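Spice rack, quick version

Two-tier rack, wipe it before anything goes back. Damp cloth, then dry. Dust loves a black shelf.

Fine powders on one end, coarse stuff next to it, brown last. Always same order so you can grab without reading.
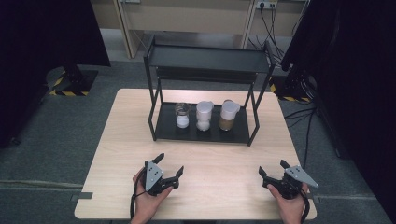
Tall ones go on the bottom shelf if they fit. Leave a gap between jars or you'll be knocking them togther all day.
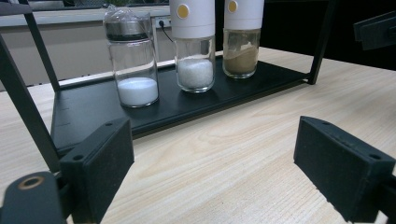
White, white, brown on the lower tray.

Don't fill to the top. Clumps? 12 grains of rice in the salt, Liliana's trick. Works in June too.
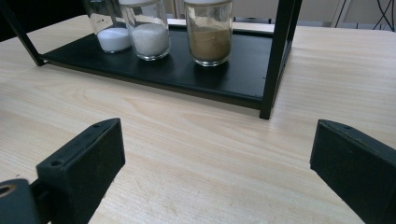 Refill when its down to a finger. Wipe the bases first, sticky glass marks the tray.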